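Medicines at Home: Storage, Labels and Disposal
Handout 4, Community Health Support, Level 2
Tutor: Huw Foulkes
Updated 6/30/26

Read this before the session and bring it with you. The practical sheet will be given out in class. Reading from last time (Furukawa, chapter on record keeping) is still needed for the written task.

1. Where medicines are kept

Most people keep their medicines in the bathroom or the kitchen. Both rooms get warm and damp, and tablets can soften, crack or lose strength before the date on the pack. A bedroom drawer or a high cupboard in a hallway is usually better. If there are children in the house, or children who visit, the cupboard should lock.

Some medicines must go in the fridge. Keep these on a middle shelf, away from the back wall where they may freeze. If something has frozen, do not thaw it and use it. Ask the pharmacist.

2. Reading the label

The label from the pharmacy should give the person's name, the name and strength of the medicine, how much to take and when, and the date it was supplied. Check the strength every time. The same tablet may come in two strengths that look alike, and a change of supplier can mean a change of colour or shape with no change in the medicine itself.

"As directed" is not enough to work from. If you see it on a label, ring the pharmacy and write down what you are told, with the time and the name of the person you spoke to.

Liquids often have a shorter life once opened. Write the date of opening on the bottle.

3. Case for discussion

Mr Nakajima lives alone and takes tablets in the morning and at night. His daughter finds a box of 100 tablets that should have been finished in December, with 17 left. He says he has not missed any.

Discuss in pairs:
What could explain the extra tablets?
Who should be told first?
What should be written in the notes, and what should be left out?

4. Containers

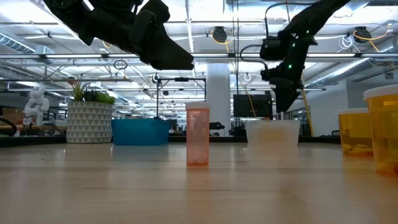
Original packaging is the safest choice for most people, as the leaflet and the batch number stay with the medicine. Moving tablets into another container breaks that link, and some tablets pick up moisture once they leave their foil. Many pill bottles are tinted to keep out some of the light, like the orange one with the white cap, and you can still see through the side whether there is much left. A clear or cloudy plastic box has no such tint and should only be used to hold medicines that are still in their own packs. Weekly pill organisers are useful for some people, but ask a pharmacist before filling one.

Child-resistant caps slow a child down – they do not keep a child out. People with stiff or painful hands may ask for a plain cap. Record this, and talk to them about where the bottle will be kept.

5. Getting rid of medicines

Take unwanted medicines back to a pharmacy. Do not flush them or put them in the household bin. Inhalers go back too. Needles need a proper sharps box.

Written task: 200 words on one of the points in section 2, handed in at the start of the next session. Dorian Bailly will take the session on record sheets.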